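Getting a glaze colour to repeat

Mỹ Lại has been responsible for colour at the tableware firm Prisska since it moved out of hand decoration and into short production runs. We spoke on a Tuesday, between two kiln loadings, about why pale glazes are harder to hold steady than dark ones, and what a small works can do about it.
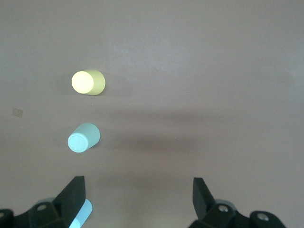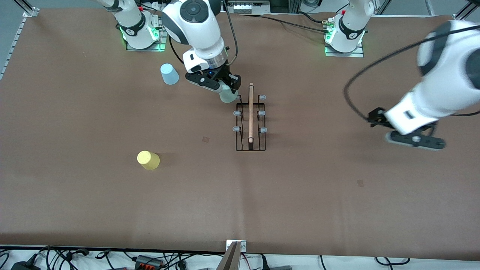
Where the variation comes from

Customers tend to assume that colour drift begins with the pigment. Lại puts it third on her list.

"Thickness first, then the kiln, then the stain," she says. "The stain arrives in a sealed tub with a batch number. The thickness depends on how long someone held the piece in the bucket and what the bucket was like that morning."

Her glazes are mixed to a set density and checked by weighing a fixed volume. A litre of the standard yellow is prepared so that a dipped test tile picks up the same coat each time. Water evaporates from an open bucket during the day, the mix thickens, and the later pieces come out stronger in colour. The works now checks density every 4 hours, and after any top-up.

Pale greens give her the most trouble. A dark blue can vary by a fair amount before anyone notices at the dinner table. A light green with a small amount of stain in a white base has no such margin. Where the coat is thin, the clay shows through and the colour turns grey. Where it is thick, it pools and looks bluish.

"If two dark plates are slightly different, you have to put them side by side," Lại says. "With the pale ones you can see it from the doorway."

Firing records

Hưng Mạch runs the kilns and keeps the records. He joined from Dondix, a tile maker, where the same product might be fired for months without a change. Prisska fires mixed loads, and he regards this as the larger problem.

"A full kiln and a half-full kiln are two different kilns," he says. "The controller reads one point. It has no idea what is on the bottom shelf."

He places witness cones on each shelf and writes down how far each has bent. The paper sheets go into a binder and are later typed up. In June he went back through 755 entries and compared them with the rejected stock. Most of the off-colour yellow had come from the bottom shelf in loads where the shelf above was tightly packed. He widened the gap between the two shelves and extended the hold at top temperature. Rejects for that colour fell, although he is cautious about the cause, as the clay supplier changed in the same period.

"I would like to have altered one thing at a time," he says. "We had orders."

Judging by eye

Prisska owns a handheld colour meter and uses it on flat tiles. On curved ware the readings scatter, and the final decision is still made by eye, in a booth with a fixed daylight lamp. Each piece is compared with 3 reference tiles: the target, the lightest acceptable and the darkest acceptable. Lại replaces the set when the surface becomes scratched, and keeps the old ones.

She does not allow anyone to sort for longer than half an hour without a break. After that, she says, the eye adapts and the sorter begins to pass everything.

The meter and the sorters disagree most often on the satin glaze sold as Rostia. Lại attributes this to surface texture. A slightly rougher finish scatters more light and looks paler, even when a tile with the same recipe measures correctly.

What comes next

The next large order is for the Giáp range, up to 4000 pieces in two colours. Lại intends to mix all the glaze for each colour in one go and store it in closed drums, which she has avoided until now for lack of space. Mạch has asked for separate kiln loads for each colour. That had not been agreed when we spoke.

Asked what she would advise a smaller studio, Lại said to begin with the scales.

"Weigh the glaze before you start and write it down. Do that for a month before you buy a meter."

Related items
Storing mixed glaze over winter
Reading witness cones
Daylight lamps for sorting rooms
Clay bodies and thin glazes
Interviews: all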